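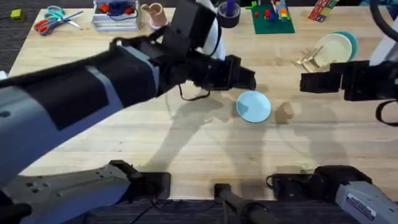
Two robot arms at a work table with a light blue plate between their grippers.

Cundmont releases handling rules for two-arm robot work on tabletops

CUNDMONT - A set of working rules for small robot arms that share one table will be open to any lab or workshop starting in February. The rules, called Kavach, were written by Cundmont and tried out at Prilby, which runs two-arm stations for household handling tasks.

Kavach covers the hours when people and arms are at the same table. It sets a speed limit of 200 millimeters per second whenever a person is within reach, and 80 millimeters per second when both grippers are working on one object. Only one arm may close on an object at a time, unless the task sheet calls for a handover. The second arm waits with its fingers open.

Other sections deal with cable slack, marking the reach of each arm, where to keep tools that are not part of the task, and who may restart a station after a stop. A restart takes 2 people - one at the controls and one with a clear view of both grippers. Stops are written in the station log before work goes on.

Plates were chosen as the first test object. They are thin at the edge and easy to drop, and a small error in grip angle shows up quickly.

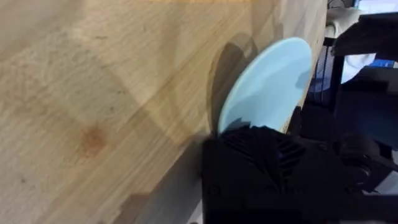

Rosângela Rezende said the restart rule was the part she had argued against at first, as it slows down a short shift, and that she would now keep it even if the speed limits were changed. She added that the section on handovers is still too thin and should say which arm lets go first.

Cundmont will take comments on that section until the next version. The rules are 5 pages long and free to copy. A blank station log and task sheet come with them. Cù, the training arm of Cundmont, will hold a walk-through for station leads on a Wednesday after the release.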